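7th March

Home from Werau, in the bath by six, and there is still grit in my ears. What a day, though! Leonora Dalisay picked me up from Nikbridge while it was dark and we drove up with the heater on full and the ropes steaming in the back (mine had been sitting in a bucket since the last trip, I know, I know).

The plan was to finish the survey in the low bit past Dizon Chamber, where we gave up last time with cold hands and a pencil that wouldn't write. Angelica Mangubat was waiting at the gate with the key and a bag of cheese rolls, one of which I ate before I'd got my boots on. It hadn't rained up there for a week and the stream by the entrance was hardly talking. Good sign. We were underground by half eight.

I'd forgotten how much I dislike the crawl. It's 10 metres of lying on one ear in a puddle, pushing a bag ahead of you, and Leonora sings the whole way through. After that you can stand up and it's all lovely, big brown walls and a mud floor with our old footprints still sharp in it. I read the laser, Angelica drew, Leonora went ahead and shouted numbers at us. We put in 3 stations quickly and then got stuck for ages at the fourth, where the passage bends round a boulder and there's nowhere to put your knees.

And then it went! Leonora got her head into a gap on the left that I'd have sworn was just a shadow, and there was a draught, a proper one that pulled her hair about. She dug with her hands for a while and wriggled in up to the waist and said it opens up. We didn't have time to follow it, which is agony, but it's drawn on the notes now with a big question mark. Angelica wants to call it Etimden. Fine by me.

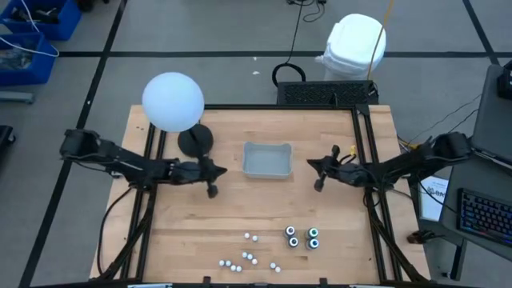
I typed the numbers in this evening with my hair in a towel. The total comes to 736 metres, and when I joined the club it was 531, so I am feeling very pleased with us all. The new lead heads off towards the far side of the hill if I've drawn it right, and I may not have, my sevens look like ones. What I'd love is to do the big chamber in May with some decent light. Head torches only ever show you a wall at a time, and I've wanted for years to stand something like that big pale globe on its little round black base in the middle of the mud and see the whole roof at once. Leonora says I can carry it through the crawl myself, then.

Knees are purple. Must wash the oversuit before it sets hard, and ring Angelica about the tape, I think it's still in my bag.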